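Acta de la reunión de seguimiento de la jornada de puertas abiertas, mayo

Asisten: Adanech Assefa (preside), Gebremedhin Alemayehu (acta), dos técnicos de Danora y una representante de Colier.

**1. Asistencia.** Pasaron por la sala casi 350 visitantes, repartidos en 16 turnos. El turno de las 12:00 empezó tarde por un fallo del proyector.

**2. Demostración en simulador.** Gebremedhin resume la tarea mostrada: el robot de dos brazos se acerca a una puerta de madera con manilla de palanca y trabaja sobre ella con la pinza derecha.
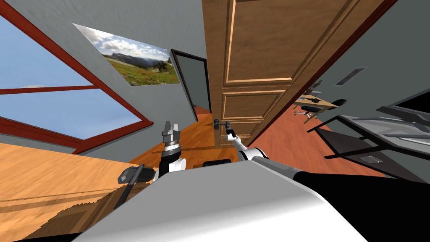 Los grupos escolares pidieron repetir el ejercicio, y eso retrasó la charla de Brunet. Se acuerda reservar siete minutos más por turno en la próxima edición.

Colier señala que los carteles no aclaraban que todo era simulado. Varias personas preguntaron dónde estaba el robot. Adanech redactará un texto nuevo para la entrada.

**3. Vista de la pinza.** Se valora mantener en la segunda pantalla la vista cercana, con los dedos abiertos frente a la puerta. Los técnicos prefieren esta vista para explicar la aproximación a la manilla.
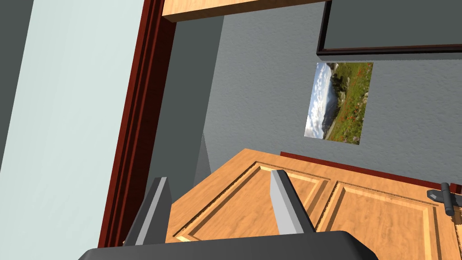

¿Se podrá llevar la demostración a la sede de Trollau?

Hace falta un equipo con tarjeta gráfica propia y dos pantallas. Trollau dispone de las pantallas; Danora prestaría el equipo.

**4. Gastos.** Se aprueban 956 euros de cartelería y transporte.

**5. Ruegos y preguntas.** Brunet solicita hablar antes de la demostración. Queda pendiente.

Se levanta la sesión a las 18:30.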